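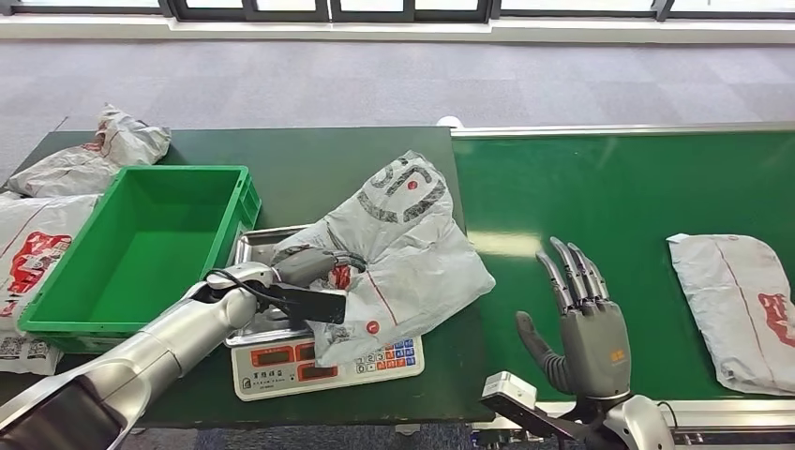 Postance Calvo Label Printer Review: Six Months of Printing in My Spare Room

Posted January 24, 2020

I sell secondhand sewing patterns and fabric remnants online, mostly the kind of thing you find in a box at an estate sale with somebody's pencil notes all over the envelope. Until last July I was printing my shipping labels on plain paper, cutting them out with kitchen scissors and taping them down with so much clear tape that one buyer wrote to say she'd needed a bread knife to get in. I took the hint and bought a label printer.

I went with the Calvo, the smaller of the two that Postance makes. It was $90 with a starter roll thrown in. I'd also been looking at the Iltberg, which gets a lot of love in the seller groups, but it was more than I wanted to spend on something that would live next to the cat food.

What you get

The printer, a power brick, a USB cable that is too short (more on that in a minute), the starter roll and a folded sheet of instructions with drawings so small I ended up taking a picture of them with my phone and zooming in. There's no label holder in the box. If you want to use the fanfold stacks you either buy the holder separately or do what I did and stand them in a napkin holder, which works great!

It's a thermal printer, so no ink, no toner, nothing to refill except the labels themselves. I can't tell you how happy this makes me. My old inkjet used to run out of yellow and refuse to print in black. Yellow! I never printed anything yellow in my life.

Setting it up

OK so the first evening was not fun. The driver on the little card in the box was an old one and my laptop wouldn't have anything to do with it. I downloaded the newer one from the website, restarted, plugged it in, and got a label that was half an address and then a whole lot of blank. Then another one. Then the top half of a label printed sideways, just to keep things interesting.

What fixed it was holding down the feed button until it beeped twice, which makes it measure the gap between labels. That's in the instructions, on the back, under "Maintenance." Why it isn't step one I do not know. Once I'd done that it lined up perfectly and it's only drifted once since, when I switched brands of label.

And then the cable. It reaches from the printer to a laptop sitting right beside it and no farther. My packing table is across the room from my desk, so I bought a longer one, and I'd add a few dollars to the price in your head for that.

Day to day use

I love it. I'm going to complain some more below but I want to say that first. I weigh everything, buy the postage, hit print, and the label is out before I've smoothed the air out of the mailer. A busy evening for me is 20 orders, and that used to be two episodes of whatever I was watching plus a lot of bad language about tape. Now I'm done and washing the dinner dishes before the first one's over.

The print is sharp. Barcodes come out clean, and I haven't had a single package handed back at the counter over a label that wouldn't scan, which used to happen to me every few weeks with the taped paper ones. Tape over a barcode is a bad idea, by the way. The glare drives the scanners nuts.

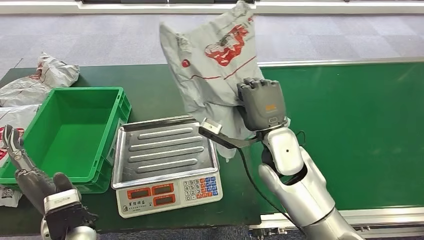 Sticking them on is where I had to learn a few things. Poly mailers are slippery and they never lie flat, especially with a fat bundle of corduroy inside, and if you slap the label on any old way you get a wrinkle straight through the barcode. I put the label on the empty mailer now, while it's flat on the table, and fill it afterward. It means weighing the order and the mailer together before anything is sealed, and keeping my piles straight so the right pattern goes in the right bag. I've mixed up two orders so far. Both buyers were lovely about it and one of them kept the wrong pattern and paid me for it.

Labels themselves: the Postance brand ones are nice and thick but pricey. I've been buying Wornovport fanfold labels instead and they stick just as well on plastic. On cardboard, especially the dusty recycled kind, they lift at the corners a bit if you don't rub them down hard. I use the back of a spoon.

The counter in the software says I'm at 2909 labels, which includes all the test prints and the return address stickers I made for my sister's wedding invitations (they looked good, a little bit like a bill). The print head still looks fine. I've wiped it down with an alcohol pad every time I change the stack and that's all the care it's had.

Things that bug me

The noise. It's a sort of angry zipping sound, very short, but if you pack at night with someone asleep on the other side of the wall you will hear about it in the morning.

The lid. It has two latches and the left one doesn't click unless you press it right at the corner. If it isn't closed all the way you get a blinking red light and no other information.

The light, in fact, deserves its own complaint. Red blinking means the lid is open, or you're out of labels, or it's too hot, or it's lost track of the gap. Guess which!

No wireless. The bigger model has it. I thought I wouldn't care and I mostly don't, but every so often I'd like to print from my phone and can't.

Thermal labels also fade if you leave them in the sun. I had a few made up ahead on the windowsill and by the end of the week they'd gone a sad gray. Keep them in a drawer.

Would I buy it again?

Yes, at $90, for a small seller with a laptop nearby. If you only mail a couple of things a month, stay with paper and buy the full-sheet sticky kind so you can skip the tape. If you ship a lot more than I do, or you share the printer with another person, I'd look at the wireless one or save up for the Iltberg.

Four stars out of five. I'd have given it the last one for a longer cable.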